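Section 4. Choosing a wash program and setting the dose

Read this section before the first load, even if you have owned other washers. The Veltus panel has more programs than most homes will ever use, and the names on the dial are more hopeful than exact. Boris Kneževič wrote the first version of this guide for Briltorthorpe and took the names at face value. This version tells you what each setting does to the water, the heat and the drum.

4.1 Before you select a program

1. Check that the transit bolts are out (see Section 2). A drum run with the bolts in will walk across the floor and may crack the tub.

2. Open the water tap fully. A half-open tap gives fault code F5, which the panel describes as "Supply Error" and which sends many people looking for a broken valve.

3. Sort the load by fabric weight first and color second. Most advice puts color first. In a modern cold wash, a heavy towel beating on a thin shirt does more harm than a faded blue sock.

4. Empty all pockets. Close zippers and turn printed shirts inside out.
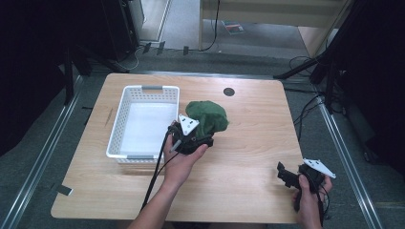
5. Load the drum loosely. You should be able to fit a flat hand between the top of the load and the drum wall. The 15-pound rating on the door label applies to the Cotton program only. For Easy Care, load half of that. For Wool, load less again.

Note: The load sensor estimates weight from how hard the motor works during the first turns. Soaked towels fool it, and so does a single bath mat. Treat the time shown at the start as a guess. It can change by up to 15 minutes once the rinse begins.

4.2 Selecting a program

1. Turn the dial to the program you want. The light beside the name comes on.

2. Press TEMP to change the temperature. Not every temperature is offered with every program. If the display shows two dashes, the combination is locked out and pressing harder will not help.

3. Press SPIN to change the spin level. High is fine for towels and sheets. Use Low for anything with elastic.

4. Press and hold START until you hear the door lock.

Cotton. The long wash, and the one to use for bedding and towels.

Easy Care. Shorter, with a gentler spin. This suits most everyday clothes.

Quick 15. Wets the clothes, moves them around and spins them. It is useful for a shirt worn once to dinner. It does not clean gym clothes, whatever the sales sheet promised.

Fresh Plus. Cotton with one more rinse. You can get the same result by pressing RINSE on any program, so you may ignore this position on the dial.

Eco. Uses less hot water by running much longer. Whether it saves you money depends on your heater and your rates. Compare two bills before you believe anyone about this, including us.

Caution: Do not use the hottest Cotton setting on clothes with a rubber backing or a glued print. Glue softens well before the display reaches its top figure.

4.3 Detergent

1. Pull the drawer out until it stops.

2. Pour detergent into the compartment marked II. Use the middle line for a full load and the lower line for anything less.
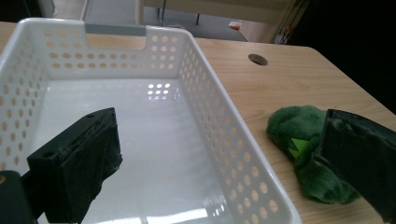 3. Leave compartment I empty unless you have chosen a prewash. Detergent left there will harden into a crust by the next load.

4. Add softener to the compartment with the flower, if you use it at all. Softener makes towels feel nicer and drink up less water. Piret Priedītis, who revised the care tables, leaves it out of towel loads entirely.

5. Push the drawer shut until it clicks.

Note: The cap that comes with most liquid detergents holds far more than one load needs. Too much soap leaves a gray film on the door seal and a sour smell that people then try to cure with more soap. If you see suds in the glass during the last rinse, cut the dose by a third next time.

Note: Tablets sold for use "in any drum" often fail to dissolve in Quick 15. Use liquid for that program.

4.4 When the program ends

1. Wait for the door light to go out. This takes a minute or two. Do not pull on the handle.

2. Take the load out promptly and leave the door ajar.

3. Wipe the lower fold of the door seal, where lint and hair collect. The self-cleaning feature does not reach it.

For stain treatment, go to Section 5.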